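Ovport Cloth and Basket Set: README

Contents

What is in the set
The table
The basket
The cloths
The task
Folder layout
Labels
Known problems
Pictures
Use and credit
Changes

What is in the set

This set holds recordings of one small household job: taking a cloth out of a basket, laying it on a table, folding it, and putting it back. There are 318 recordings. Each one covers a single cloth from start to finish. Runs that went badly are kept in and labeled, so you can decide for yourself whether to use them.

The set was made for Medura, a project on everyday laundry and linen handling. Medura also covers hanging and sorting, but neither of those is in this release. If you need folded stacks or clothes on hangers, look at the Zepeda set instead, which uses the same label names.

The table

The work is done on a wooden table with a large sheet of white paper over most of the top. A strip of bare wood is left along the far edge. The paper gives the pale cloths a plain background and hides the grain of the wood, which confused our first outline labels.

The paper is replaced when it tears or gets creased enough to catch a hem. We did not log each change. If you compare recordings from different folders, expect the sheet to sit a little differently on the table.

Room light was not controlled. The same white sheet can come out bluish, gray, or slightly purple depending on the view. Please do not use it as a white reference.

The basket

The basket is dark brown and woven, rectangular, with a lattice pattern on the rim and a handle cutout. It starts on the left side of the table in every recording. It is allowed to slide during the run and is not put back until the run is over.

The weave catches loose threads. When a cloth snags on the rim, the run continues and gets the label "snag". Two things make snags more likely: pulling the cloth sideways over the rim, and lifting it by the middle so that the corners drag.

The cloths

There are 4 cloths, stored in the labels as mint, oat, stripe, and check. Mint and oat are thin and crumple easily. Stripe is stiffer and holds a crease. Check is the heaviest, and it is the only one with a hanging loop sewn into a corner.

All were washed once before recording began and not ironed. Between runs the cloth is shaken out, bunched up by hand, and dropped into the basket. The bunching is meant to be untidy. We did not try to repeat the same starting shape.

The task

1. Lift the cloth out of the basket.
2. Lay it on the paper and open it up.
3. Bring the short edges together.
4. Fold once more the same way.
5. Put the folded cloth back in the basket.

A run counts as "done" if the cloth ends up in the basket and still has both folds. It counts as "part" if the cloth is in the basket but has come open. Anything else is "fail". Corners do not have to line up exactly. We allowed a gap of 2 finger widths at the edges, judged by eye.

Smoothing is optional. Some runs have a lot of it and some have none, so step 2 varies in length more than any other.

Folder layout

runs/ holds the recordings, one folder each
labels/ holds one text file per run
cloths/ holds measurements and a flat scan of each cloth
notes/ holds the session notes, typed up as written
pictures/ holds the sample views shown in this file

Labels

cloth: mint, oat, stripe, or check
result: done, part, or fail
snag: yes or no
regrasp: yes if a corner was dropped and picked up again
step_times: start time of each step, in seconds
remark: free text, often blank

Step times were marked by hand by 2 people. Where they disagreed by more than a second, they watched the run again together and settled on one value. The start of step 3 is the least certain of the times, as opening the cloth and starting the fold often run together.

Known problems

In 3 runs the cloth name is wrong in the folder name but right in the label file. Trust the label file.

The remark field uses "flip" for two different things in the older notes: turning the cloth over, and folding it the second time. We changed the ones we were sure of.

Check has a small stain near one corner that appeared partway through the November sessions. It washed out later. If you match cloths by appearance, this may trip you up.

Pictures

Sample views from the cloth work at the table.

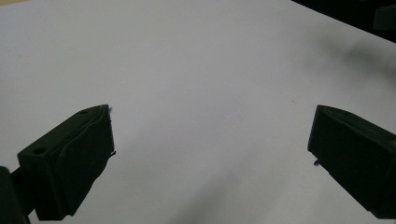
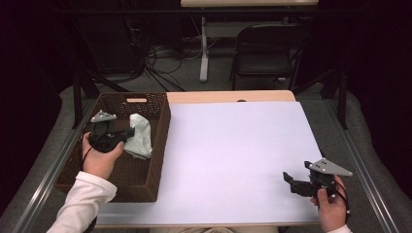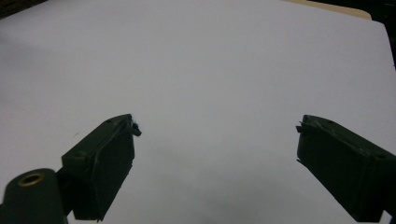 Use and credit

The set may be used for research and teaching. You may crop, resize, or relabel it, and you may share your changed version if you keep this file with it. Please rename your copy so it is not mistaken for the original.

If you publish something based on the set, credit it as "Ovport Cloth and Basket Set, Medura project". A copy is kept at Inisbridge in case the main download is down. The two copies should match, and the checksum list in notes/ covers both.

Report label mistakes through the project page. Include the run folder name and the time in seconds. Fixes are collected and go out with the next version.

Changes

Version 2: added the regrasp label. Corrected step times for stripe. Removed duplicate scans from cloths/.

Version 1: first release, without step times for check.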